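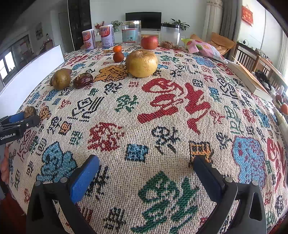
Fruit on the Big Table

Posted 2024-05-01 by Helju Toom

A small gallery from our place in Halás. The table in the living room gets covered with fruit every spring. The cloth stays on for the whole season. Liis Žukauskas brought it over in March, folded into a shopping bag, and it has been on the table ever since.

The pear and its neighbors
The yellow-green pear is the largest thing on the cloth. To its left are a dried red jujube and a wrinkled olive-green fruit. A tangerine and an apple sit farther back. The jujubes come from the Vunovari market, where a 280 gram bag lasts us a month if guests don't find it.

The cloth
Woven, with a cream base and large Chinese-style characters and motifs in red, green, blue, black and orange. Liis has had it since 2000. We wash it cold and dry it flat, and the colors have held up well. It's heavy enough that it doesn't slide when someone leans on it.

Walnuts
A small brown walnut is at the left side of the table. We buy them in the shell and crack them as we go. They keep longer that way.

Citrus, closer up
A round reddish-orange one with a dimpled, glossy peel, and a smaller bright orange one off to the right. I like the small ones best, as they peel in one piece. The cans stay at the far end of the table so the fruit can have the middle.

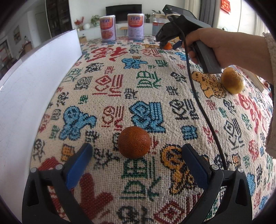 Keeping the fruit
Pears ripen on the table and go into the refrigerator once the neck gives a little. Tangerines are fine out for a week. Dried fruit goes back in a jar with a tight lid at night. Anything bruised gets cooked with a spoonful of sugar and eaten on toast.

More galleries: Flustcombe in the rain, Kitchen shelves, Market mornings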